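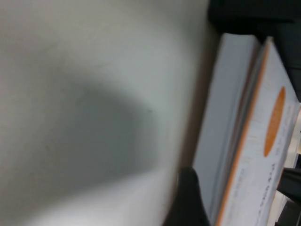
Brellar Robotics Club: Frequently Asked Questions
Last updated 2020-07-21

Who can join?
Any enrolled student. No prior robotics course is needed. You should be able to write a loop and a function in some language before the first meeting.

How big is the club?
Membership is capped at 20 per term. Names past the cap go on a waiting list and are carried over once.

What does the club work on?
The main project is Kartha, a pick-and-place stack for flat and boxed items. Members write the grasp planner, the wrist camera node and the test scripts. The arm driver is maintained separately and should not be edited without asking on the club list.

Which language should I use?
C++ or Python. The planner is C++, the test scripts are Python. New nodes may be in either. Mixed nodes are not accepted.

Is there a textbook?
No single one. We keep a small shelf of ROS 2 books in English and Chinese. You do not need to read Chinese to take part — the English titles cover the same ground for our purposes.

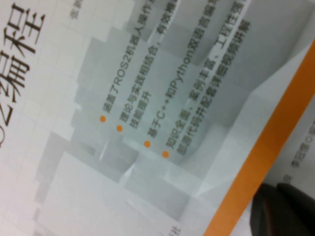 Cover of a Chinese-language ROS2 programming book. The third bullet reads "based on C++ and Python dual-language programming."

Can I borrow the books?
Overnight only. Sign the sheet on the shelf and return them before the next meeting.

How is a Kartha run scored?
A full run is 100 picks. A pick counts if the item is lifted, moved and set down inside the target area. Drops are logged with the item name and the gripper width at contact. Restarting the planner in the middle of a run voids it.

Where are the logs kept?
On the lab server, under the Kartha folder. Run 1287 is the first in the current format. Earlier logs need the conversion script.

Do you enter competitions?
One, the Pladovance student meet in November. The team is picked from members who have merged at least one change by then.

What does it cost?
Nothing. Parts are paid for by a grant from Fovport. Members bring their own laptops.

My build fails on the camera node. What should I check?
Source the workspace again, then confirm the message package was built first. If it still fails, post the full build output to the list, as text.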